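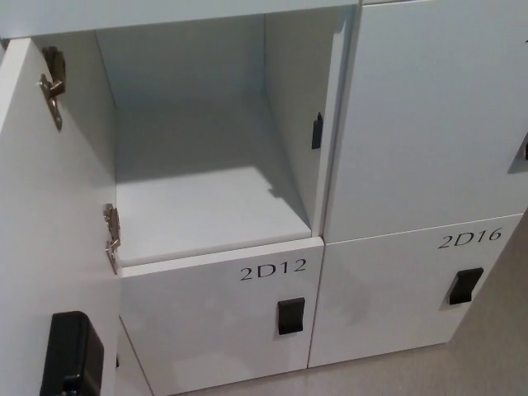
Costel Barbu wrote in to ask whether the lockers could please not turn into what the old cupboard was, meaning a place where one welly and a bag of someone's knitting live for ten years. Fair point, Costel, and I've been thinking about it all month.

So, a few words on how we're doing it at Butley. A locker is yours for the session you're here and then it's everybody's again. Take your things home, shut the door properly (push until the latch catches, don't just lean on it) and leave it as bare as you found it. If you're on one of the longer courses and want to keep a locker for the whole term, that's fine too — it's £5 and you put your name down on the sheet by the kettle.

I gave the insides a good wipe last week with warm water and a drop of washing-up liquid, which is all they want. Please no scourers! White shelves show every mark, and I'd like these to last at least as long as the old cupboard, which came to us in 1996 and was second-hand then. Go gently with the doors as well. They swing right out to the side, so have a quick look for your neighbour's elbow before you fling one open, and don't hang wet coats over the top of them. Hinges hate it. Tien-fu Cheng has offered to bring a screwdriver along if any start to droop, so tell one of us early and we'll get it tightened up.

Several of you have asked about food. A sandwich at lunchtime, of course. A banana over half-term, please, no. I'm still not over the Nasia room fridge.

Anything left behind goes in the blue crate under the coat pegs and stays there until the end of July, after which it's off to the charity shop. At the moment the crate holds two umbrellas, a very nice green scarf and a recorder in its case. If the recorder is yours, come and get it, I've started to feel guilty every time I walk past.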